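4.3 Comparing Finger Sets on a Bottle Grasp

This section applies to the Brunow two-finger gripper when it is fitted to the right arm and driven by the Onato controller. It sets out the standard bottle trial, which must be completed for each finger set before results are entered in the comparison sheet. Operators should have read Section 4.2 (Homing and Force Limits) beforehand.

Before starting

Confirm that the cabinet stands by its floor marking and that its drawers are fully closed. Keep cables clear of the castors. The emergency stop must be within reach of the operator at all times.

Procedure

1. Set the controller to Trial mode and load the profile for the finger set under test.

2. Place a capped plastic water bottle upright on the cabinet top, within reach of the right arm. At least one other item should be placed on the same surface, and it may stand close to the bottle.

3. Open the fingers fully. Enter 90 in the Opening field and press Confirm.

4. Bring the arm in from the right at approach speed. Stop when the bottle stands between the fingers.

5. Close the fingers at the low force setting. Wait for the Contact light before going further.

6. Raise the bottle until its base is clear of the surface. Hold for 9 seconds.

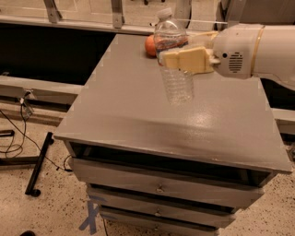
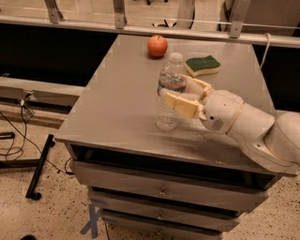

Gripper and water bottle at the cabinet top.

7. Lower the bottle, wait 2000 milliseconds, and open the fingers. Do not withdraw the arm until the Contact light has gone out.

8. Record the grasp height, the force reading and any slip. If the bottle turned in the fingers, enter this as a partial slip.

9. Repeat the trial with the second finger set. The bottle and its fill level must remain the same for both sets.

Note: Grasp height has a marked effect on the result. A grasp near the cap and a grasp around the middle of the bottle should be entered as separate trials, even where the force setting is unchanged.

Note: The Han wrist camera may lose the outline of a clear bottle under strong overhead light. If error 326 is shown, dim the lights and begin again from step 3 — do not raise the detection threshold to clear the error.

Caution: Do not place a hand between the fingers while the Contact light is lit. Thin-walled bottles may give way suddenly at the high force setting, which is reserved for rigid items.

Completed sheets should be sent to Stela Stoica at the Deruvbridge laboratory. Worn finger pads are to be replaced as described in Section 4.5.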